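Corrugated cardboard

Corrugated cardboard is a paper-based material made of a fluted sheet glued to one or two flat sheets, called liners. It is used mainly for shipping boxes, and also for store displays, protective pads, temporary floor covering and the surfaces of work tables. In the packaging trade it is usually called corrugated board, and the word "cardboard" is kept for heavy paper stock of any kind.

Structure

The wavy inner layer is known as the medium. When it is glued between two liners, the waves form a row of small arches that resist crushing and hold the liners apart. The result is stiff for its weight, especially along the direction of the flutes. Board with one liner is called single-face and can be rolled. Board with a liner on each side is single-wall, the type found in most boxes. Double-wall and triple-wall boards add further layers of medium and liner.

Flutes are made in several sizes, identified by letters. The letters follow the order in which the sizes came into use and say nothing about height. A flute is among the tallest in common use, B flute is lower, and C flute falls between them. E and F flutes are much finer and are used where a smooth printing surface is wanted.
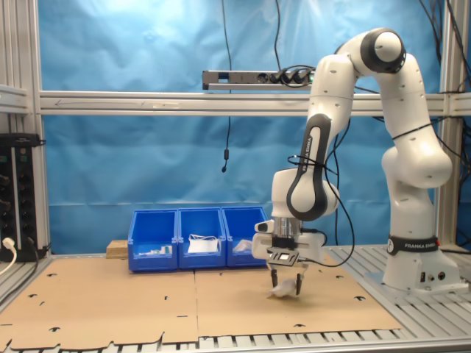
Why does corrugated cardboard bend more easily in one direction than the other?
The flutes run in parallel lines across the sheet. A fold made along those lines only has to flatten the space between two ridges, while a fold made across them has to crush every flute it meets.

Manufacture

Corrugated board is made on a long machine called a corrugator. The medium is softened with heat and steam, then pressed between two toothed rolls that give it its shape. Starch adhesive is applied to the tips of the flutes and the first liner is pressed on. The second liner is added farther down the line, and the board passes over heated plates to set the glue. It is then trimmed, scored and cut into sheets.

Liners made mostly from new softwood fiber are called kraft liners. Those made mostly from recycled fiber are called test liners. The usual brown color is that of unbleached pulp. White board generally has an outer liner of bleached fiber or a white coating.

Cutting and creasing

Sheets are turned into boxes and inserts by slotting or die cutting. A die is a board set with steel blades and blunt creasing rules. Blades cut the outline, slots and hand holes, and the rules press the fold lines without breaking the liner. Small runs are often cut with a knife or on a flatbed cutting table.

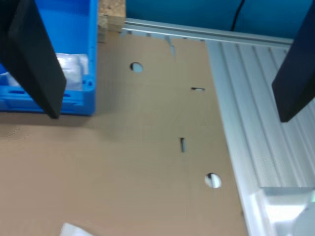 Corrugated cardboard sheet with round holes and slots.

Regional production

In the Plevora district, board making grew out of the fruit trade. The Skolinine works opened at Jiria with 131 employees, making trays for citrus growers. A second plant at Palma added a corrugator and took over the heavier grades. On 29 September 1999 the two plants were placed under one management, with a combined staff of 396. Zineb Bouzid, who wrote a history of the district's mills, lists 1033 box patterns in the company's order books, almost all of them for produce.

Strength and moisture

Board strength is commonly measured by the edge crush test, in which a small upright piece is loaded until it fails. The burst test measures the pressure needed to rupture the face. Both results fall as the board takes up moisture, and boxes stored in humid rooms can carry much less weight than dry ones. Wax and plastic coatings slow this, but can make the board harder to recycle.

Recycling

Used board is mixed with water and beaten into pulp, and staples, tape and other foreign matter are screened out. Fibers become shorter each time they are processed, so new fiber is added to keep up strength. Board soaked with grease or food is often rejected by collection programs.

See also: Paperboard, Kraft paper, Molded pulp, Die cutting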